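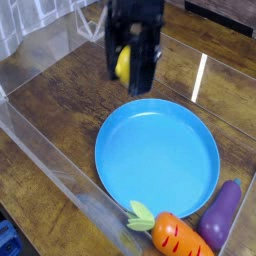
Ticket: Jillo Night Gel, pump dispensing clear liquid
Status: closed

Customer reports the gel separates in the pump. Bottle kept on a sunny shelf.

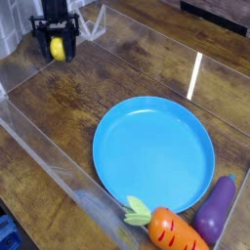 Gel from this batch should be one even color. Ours came out pale at the top - nothing like the solid bright yellow of the little ball in the gripper.

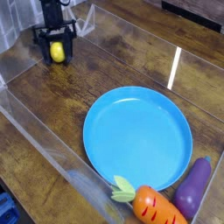
Shook it, waited 6 hours, same result. Nornitz agreed to replace up to 3 bottles.
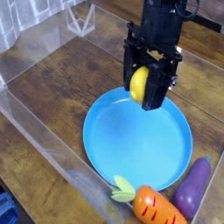 Page 9

Replacement pumps normally. Store in a cupboard.

Comments
"Same with mine."
"Does Jeltis do this too?"

Related
Kopecký cream pilling

Contact | © Nornitz | Back to top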